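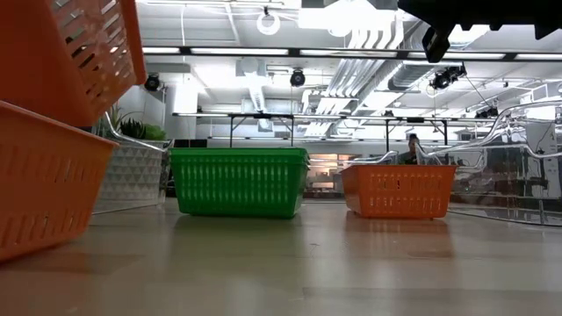

Sibiya's objection to the first draft of this chapter was that a grasp is not a task, and that a student who has learned to score grasps will go on scoring them long after the object has left the fingers. Ibarra added in the margin that the same student will then report a success rate and leave out what was being attempted. Both remarks have shaped the order of the sections that follow.

Chapter 4
Scoring Multi-Object Rearrangement

4.1 The unit of measurement

Earlier chapters treated picking as a single event with a single result. The gripper closed, the object rose or failed to rise, and the trial was marked. Rearrangement work does not divide so cleanly. A set of slotted plastic baskets on a floor, some orange and one green, can be placed in a row, sorted by color, or nested. Each goal uses much the same motions. Each needs its own rule for deciding when the work is done.

We use the term episode for one full attempt, from the reset of the workspace to the stop signal. An episode is made up of segments. A segment begins when the gripper starts to move toward an object and ends when that object is released and at rest. An object that is held at the stop signal belongs to an open segment, and an open segment is scored as incomplete even if the object is directly over its target.

4.2 The Prisdale protocol

The worked data in this chapter come from the Prisdale protocol, which was written for large, light, open containers. Such objects are awkward to score. They tilt when lifted by one rim, and a tilted basket may hide the one below it from a fixed camera. Glossy floors add a second problem: a colored object leaves a faint tint in the floor in front of it, and a detector based on color alone may extend the object's outline into its own reflection.

The protocol handles both problems by scoring position only at the end of a segment, and by taking the outline from the rim. Scores are given on a scale of 0 to 3:

0 The object was not moved.
1 The object was moved but is outside the target area.
2 The object is partly inside the target area.
3 The object is fully inside the target area, upright and released.

An episode score is the lowest segment score, not the mean. Alarcón and Iturra compared the two rules on 193 episodes and found that the mean hid nearly all failures in the last segment. The reader should work through Table 4.1 before accepting this result, as it depends on how the stop signal was given.

4.3 Agreement between scorers

Two scorers mark every episode without seeing each other's sheets. Where they differ by one point, the lower score stands. Where they differ by 2 or more, the episode is replayed and scored again by a third person. Most differences in the Prisdale data fell between scores 1 and 2, where the rim crossed the edge of the target area at a shallow angle. Section 4.4 gives a procedure for measuring that angle and sets out the error it introduces.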